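I'm putting together the equipment plan for our packing lab at Wumgate, and I need a part-time buyer to help me get it done before December – somebody who likes spreadsheets and isn't shy about calling vendors!

You'd be pricing grippers, mounts, cables and stands, chasing quotes (Erkel owes me two already), and working out what we can afford this year and what has to wait. My wish list has 123 items on it and we can pay for maybe half.

It's 40 hours a month, mostly afternoons, and you'd spend some of them at the table with us, a gripper in your own hand, putting small boxes into bigger ones. You'll buy better once you've tried it.
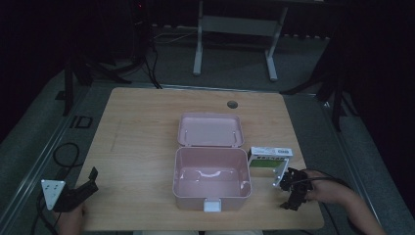 Zuweira Owusu wants me to add that spare cables need their own budget line, and that whoever takes this on should ask for lead times before prices.

Send me a short note and one budget you've built – Delali Tetteh, Wumgate, Room 319.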